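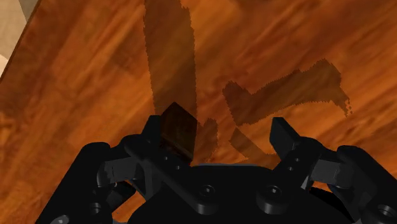
How to test a chore in simulation before you buy the arm

People keep asking me if a robot can clear the kitchen table yet. My answer is "sort of, on a good day", and the best way to see why is to try it yourself. You don't need hardware. A simulator, a free weekend and a decent graphics card will do.

I use Tenov for the physics and Zendik to script the arm, mostly because Hongjun Xue got me onto both and I've been too lazy to switch.

Step 1. Pick one boring job. "Tidy the table" is far too big. "Pick up a small block and put it down somewhere else" is heaps to be going on with, trust me!

Step 2. Get the grasp right on its own. Load a plain cube and nothing else to pick up, and close the fingers slowly. Drop the closing speed to 16 per cent of the default (it's under Hand, then Limits). Too fast and the cube shoots off sideways and you'll spend the evening swearing at friction values.

Step 3. Turn shadows on. I left them off for months. If your policy works from camera views, the hand's own shadow can land right where you want it to look, and a dark object in a dark patch is a rotten thing to find.

Step 4. Add the clutter. Crockery, a bottle, something big and awkward that blocks the view. 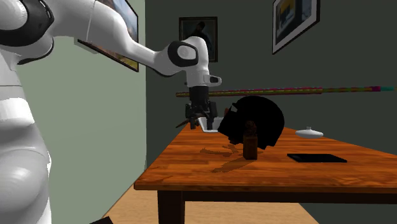 Arm over the small white dish, with the bottle and the tablet further along the table.

Step 5. Run it lots and write everything down. My last batch was 1613 attempts with the starting positions shuffled, and 71 per cent ended with the object where I'd asked for it. Sounds great until you picture your own plates.

Step 6. Read the failures. Yuzhen Xu sorts hers by colour in a spreadsheet, which I've pinched. Six of mine were the same silly mistake, the wrist clipping the bottle on the way down, and raising the approach height fixed the lot.

So, can it do your dishes? Mine can't. Moving one known thing across a table, yeah, pretty reliably. Stacking wet bowls is another matter, and I haven't got cloth working at all. I'm having a crack at tea towels in November if the Jin plugin ever behaves.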